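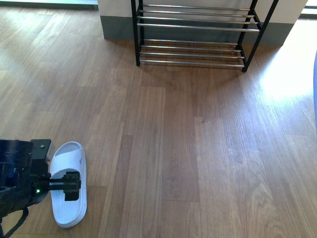 Gundisach Institute / Resources / Frequently asked questions: Value stream mapping

Frequently asked questions: Value stream mapping

The following questions are those most often received by the Institute's advisory desk from member organizations preparing their first value stream map. Members whose question is not answered on this page may write to the desk using the contact form.

What is a value stream map?

A value stream map is a drawing, normally made on a single large sheet of paper, of every step needed to bring one product or service from request to delivery. It records the flow of material and the flow of information on the same sheet, together with the time spent in each step and the time spent waiting between steps.

How does it differ from a process map?

A process map usually covers the work of one department and shows decisions in detail. A value stream map crosses departments and shows less detail at each step. Members who already hold process maps are welcome to bring them to the first session, but should not attempt to join them together into a value stream map.

Which product should we map first?

Choose one product family, meaning a group of items that pass through similar steps and shared equipment. Where several families qualify, the Institute advises taking the one with the most open customer complaints. Maps that try to cover a whole site are rarely finished.

Who should be on the mapping team?

A team of six is suitable for most sites. It should include at least one person from scheduling and one from shipping, and the manager responsible for the family should attend both the opening and the closing meeting. Suppliers may be invited with the agreement of the purchasing department.

May we use times from our planning system?

No. System times are standards and are often several years old. The team should walk the route, beginning at shipping and working back toward receiving, and record what it observes on that day. At Bakhtiari, a member company that makes valve housings, the planning system gave a total processing time well under half of what the team recorded on its walk.

How is inventory shown?

Inventory is counted where it stands and marked with a triangle between the two steps concerned. The quantity is then divided by daily customer demand to give a waiting time in days. In the worked case supplied with the Rillovum workbook, 3,664 pieces are held ahead of final assembly.

How long does the exercise take?

The current-state map requires two working days. The future-state map should be drawn within the same week, while the team is still released from other duties. Sites operating a night shift should allow an additional walk after 10 p.m.

Must we use software?

Software is not required. The current-state map should be drawn by hand, in pencil. Plolo templates are available to members who need to share a finished map between sites.

How often should a map be redrawn?

A future-state map should describe a condition the site can reach within a year. Once most of it is in place, it becomes the new current state and a fresh map is drawn.

Can the Institute review our map?

Yes. Members may submit up to 3 maps per year for written review. Reviews are carried out by Nazanin Soltani (manufacturing) and Tobias Oyelaran (services and administration). Maps received by noon on Monday are normally returned the following week. Please send a legible scan of the full sheet, with the name of the product family and the daily demand figure.

Is training available in other languages?

The two-day course is given in English and Dutch. Inquiries about the Dutch course should be addressed to Els Verstraete. The next English course opens for registration in September.

Related questions
What is takt time and how is it calculated?
When should a supermarket be used between two processes?
How do we select a pacemaker process?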